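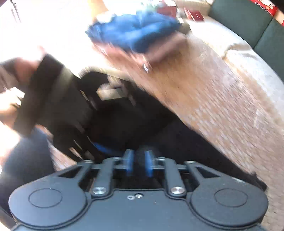
Blue cloth in hand over a wooden table top.

The Cloth Drawer

Most houses have a drawer for cloths, and most of those drawers don't close properly. Ours is the second one down, left of the stove, and for years it held a mix of flour-sack towels, old T-shirt squares, a few microfiber cloths that had lost their fuzz, and a tablecloth too stained for company. When something spilled, I pulled out whatever was on top.

Last September I emptied it onto the kitchen table and sorted it. The job took most of an afternoon, and it led to a trip to a textile shop in Carroll, a long talk with the owner of a laundry, and a different way of keeping cloths at home.

The first surprise was the number. There were 167 pieces of fabric in that drawer and the two baskets that had grown up beside it. I had guessed less than half that. A good share of them had not been used since we moved in. They had been pushed to the back, then pressed flat by everything piled on top, and some still had the creases of a fold made in another kitchen.

Cloths pile up because they are hard to throw away. A cracked bowl goes in the trash without much thought, but a towel with a hole in it can still wipe a floor. A shirt can be cut into squares. A square that is too thin for the floor can still clean a bike chain. Each step down feels sensible, and the result is a drawer in which the good dish towels are mixed in with the ones that have been used on shoes.

The shop in Carroll is called Zatico, and it sells household cloth by the yard and by the piece. It is a plain room with 3 long shelves on one wall and a cutting table in the middle. Customers are expected to handle the goods. The woman behind the table that morning picked up one piece after another, crumpled each in her fist, and let go. A cloth that springs back open, she said, usually has some polyester in it. One that stays in a lump is more likely to be cotton or linen. She didn't claim it was a perfect test, but she does it all day and says she is seldom far off.

The cloths labeled 100 percent cotton were on the lowest shelf, sorted by weave. Plain weave is flat and smooth, with the threads crossing one over, one under. It dries dishes and glasses well once it has been through the wash enough times to soften. Huck weave has a small raised pattern that holds more water. Waffle weave holds more again and dries fast on a hook, though it shrinks a good deal in the first hot wash. Terry is the looped kind used for bath towels. It soaks up a big spill better than any of the others, and it leaves lint on glass.

Linen costs more and feels stiff when new. The shop's advice was to put it straight into daily use, as it gets softer with handling. Microfiber was kept apart in a bin near the register. It picks up dust and grease well, even without soap, but it doesn't like high heat or fabric softener, and it should be washed away from cotton, because it grabs lint out of the water and holds on to it.

I asked about color. White is the traditional choice in kitchens because it can be bleached, and because dirt shows. Dark colors hide stains, and that cuts both ways. Royal blue sells best at Zatico, ahead of red and far ahead of green, and the shop's guess is that people like a cloth they can find. A white towel on a white counter gets lost, and a tan one disappears on a wood table. A bright blue one can be spotted from the hallway.

Strong colors do run. Blue and red are the usual trouble, and a new cloth in either should be washed alone, in cool water, until the water stays clear. For most that means 3 washes. A quick check is to wet one corner and press it into a white paper napkin. If the napkin comes up tinted, keep that cloth off light-colored wood, and certainly off anything unsealed, where dye can sink into the grain and stay there.

The table side of the matter gets less attention than it should. I had been wiping our own table the way my parents wiped theirs, with a very wet dishcloth and a lot of elbow. The finish had gone dull in front of each chair. A furniture shop out in Citenitz, which refinishes old kitchen tables through the winter, says it sees the same worn ovals on nearly everything that comes in the door. The cause is mostly water and grit. Crumbs, salt and sugar get caught under the cloth and act like fine sandpaper, and the water gets into whatever scratches they leave.

Their method is slower by a minute or so. Shake or brush the crumbs off first. Wring the cloth out until it no longer drips, fold it in four, and wipe with the grain from the far side toward yourself. When one face of the fold is dirty, turn to a clean one. A cloth folded in four has eight clean faces if you open and refold it, and that is enough for a big table after a messy dinner. Finish with a dry cloth. Don't forget the front edge, where hands and sleeves rest. It gathers more grime than the top does, and it is usually the first place the finish fails.

A crumpled cloth does a worse job. The pressure lands on the ridges, the hollows do nothing, and the dirt picked up in one pass gets laid down again in the next. I was a lifelong crumpler and it took me a few weeks to break the habit. Rings are worth taking off too. The Citenitz shop showed me a run of thin curved scratches on a pine top, every one of them from a ring being pushed back and forth under a cloth.

Washing was the part I had most wrong. I had been running kitchen cloths in with everything else on warm, with plenty of detergent and a dose of softener, and then wondering why they pushed water around the counter. The owner of the Arkton laundry, which does towels for restaurants and a couple of small inns, blamed the softener right away. It coats the fibers, and coated fibers don't drink. So does leftover soap. The cure is a hot wash with no detergent at all and a cup of white vinegar, then a second hot wash with nothing added. I did that with a dozen dish towels I was ready to cut up for rags, and most of them are back in use.

The laundry sorts by job before it sorts by color. Cloths that have touched raw meat or floors go in one bin, dish and hand towels in another, table linens in a third. Greasy ones are kept out of the dryer until the grease is gone, as oily fabric can heat up and catch fire in a warm pile. That goes double for rags used with linseed oil or other wood finishes. Those should be laid out flat outdoors to dry, away from buildings, and never balled up in a bucket or a trash can.

A damp cloth left in a heap will smell by the next morning. A hook, a rail or the oven handle will do, so long as the cloth hangs open. In our house a kitchen cloth now gets one day and goes in the wash. The table cloth gets changed more often than that when there is jam.

Then there was the folding. I tried several ways and settled on the simplest - in half the long way, in half again, then rolled from the short end and stood upright in the drawer. It is no faster than stacking, but every cloth can be seen from above, and pulling out one doesn't bring up the rest. Two of us can get through a basket at the kitchen table while something is in the oven, one lifting and shaking, the other rolling. Shaking matters more than I would have thought. A good snap while the cloth is still slightly damp takes out most of the wrinkles.

Of the 167, a little under a third stayed in the kitchen. The worn ones went to a box in the garage, cut to one size with pinking shears so they don't fray in the wash. Clean old bath towels went to an animal shelter, which wanted them and asked for more. A few thin pieces I couldn't find any use for went out with the trash.

The stained tablecloth is still here. It has been washed twice more since, and the gravy mark on it hasn't moved. I use it under the ironing.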